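I Replaced My Wobbly Desk With the Donby White Table, and Here's How It's Going

I've had bad luck with tables. The last one I owned had a leg that unscrewed itself a little every week until one evening my dinner slid gently toward me like it had somewhere to be. So when I moved my stuff into the back room this summer I promised myself a plain, sturdy, white table that I could eat at, work at and make a mess on, and I ended up with the Donby, the rectangular one. I've lived with it since August and I have opinions!

First, the buying part. I went back and forth between this and the Cesia, which is prettier (rounded corners, a sort of oatmeal top) but costs a good bit more and has a crossbar right where my knees want to be. My friend Magdy Mahrous has the Cesia and loves it, but Magdy is also five foot four. I sat at his for one long lunch and bumped my shin twice. The Donby has nothing underneath at the long side, so you can walk right up to it, stand with your toes under it, pull up a stool, whatever you like. That sold me more than the looks did.

Delivery was fine. It came to the bottom of the stairs and no farther, which the website does tell you if you scroll long enough. My neighbor Tormod Söderlund helped me get it up. The box is long and awkward and one of the corners had been squashed, but the table inside was okay – they pack the corners with thick foam and it did its job.

Putting it together was easy, with one catch. The legs bolt on with a little key that comes in the bag, and the key is terrible. It's short, it's soft, and it rounded off on the third leg. I went and dug out a proper one and finished in no time. If you have your own set of hex keys, throw theirs straight in the drawer with the takeout menus. The instructions are all drawings with no words, and the drawing for the feet is upside down compared with all the other drawings, so I put the feet pads on last, lying on the floor, muttering.

Now the top. I was nervous about white. I drink coffee all day and I'm not careful, and I'd read one review where somebody said theirs went yellow by a sunny window. Mine hasn't, but it's against the wall and doesn't get much sun, so take that for what it's worth. Coffee rings come off with a damp cloth if you catch them the same day. Ballpoint takes some rubbing. Turmeric I would just not bring near it. I had a curry incident in the second week and there is still a very faint gold moon at one end that only I can see (I put the plant on it when people come over).

The finish has a slight sheen, so in the evening with the ceiling light on you get a bit of glare if you're looking straight down at what you're doing. It doesn't bother me for most things. For sewing on a button it did, and I ended up laying a gray towel down first. Small black screws, on the other hand, are wonderfully easy to find on a white table. On my old dark one I lost them constantly.

How strong is it? The sheet in the box says 80 kilos spread evenly. I haven't tested that and I'm not going to. I have leaned on it with both hands and my full weight, and it gave a tiny creak the first time and has been quiet since. If you push it sideways there's a little sway, so I keep the back edge tight against the brick, and then there isn't any. If you want it out in the middle of a room I'd think about that. Holger Sundqvist, who has the same one in his garage, added a brace across the back from scrap lumber and says it's like a rock now, but his is also a different color underneath all the paint.

Height is good for me for sitting and just a touch low for standing work. I'm on the tall side. After an hour on my feet bent over it I can feel my lower back, and I take a break and go be a person somewhere else for a while. An adjustable version would be great, Donby, if you're reading.

What I like best is how much it holds without feeling crowded. The back edge has turned into a kind of shelf. The paper, the plant and my water all live back there, and the whole front half stays free for whatever I'm in the middle of.

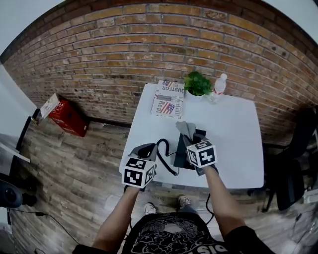
Mid-job at the Donby, with the paper, the plant and the water bottle parked along the wall.

The edges deserve a mention too. They're fairly square, so a cable hanging over the front drops straight down to the floor. There's no hole or tray for cables anywhere, though. I've been meaning to stick a few clips underneath and haven't got to it. Lauri Koivisto drilled right through the top of his, and it looks fine, but I don't have the nerve.

A few odds and ends. It wipes clean but it also shows every crumb, so you'll be wiping it more often. The pads are kind to my floor (the weathered gray-brown kind, wood-look) and slide well if you lift a bit as you push. It smelled like new furniture for a few days with the window open. And the Loureiro stool I already owned tucks under it perfectly, which was pure luck.

Would I buy it again? Yes, with my own hex key in my pocket. For the price I think it's a really good table, and I've stopped eyeing the Cesia every time I go to Magdy's. If you sit more than you stand and you can put it against a wall, go for it. If you cook with a lot of turmeric, maybe get the oatmeal one.

Four out of five. I took one off for the sway and the awful little key, and I'd give half of it back if they'd fix that drawing of the feet.

Contact | About Odimness Home Reviews | Copyright Odimness, all rights reserved | Back to top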